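13th March
By the Ovine newsletter desk

Wool blankets: what we learned this winter

Many readers wrote to us after the last issue and asked how to wash a wool blanket at home. We collected 282 letters, and most of them have the same worry: the blanket will become small and hard. This can happen, but it is easy to avoid.

First, please wash less. Wool does not keep smells for long, and one night of fresh air on the balcony is often enough. In my home we wash the big Asska blanket only once a year, in March, when the heating goes off.

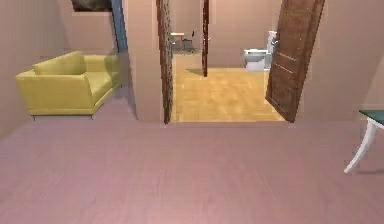
When you do wash, use cool water and a soap made for wool. Leave the blanket in the bath for 16 minutes and move it gently with your hands. Do not rub and do not twist. Then press the water out with a dry towel -- an old one, because some colors can run the first time.

Dry it flat, away from the radiator. A thick blanket needs up to 3 days, so be patient with it.

For small holes, the repair table at the Salazar shop is open again until the end of the month. They take blankets and scarves, but not carpets. Pristo yarn in gray and cream is back in stock there too. Please bring the blanket clean, and write your phone number on a paper pinned to the corner.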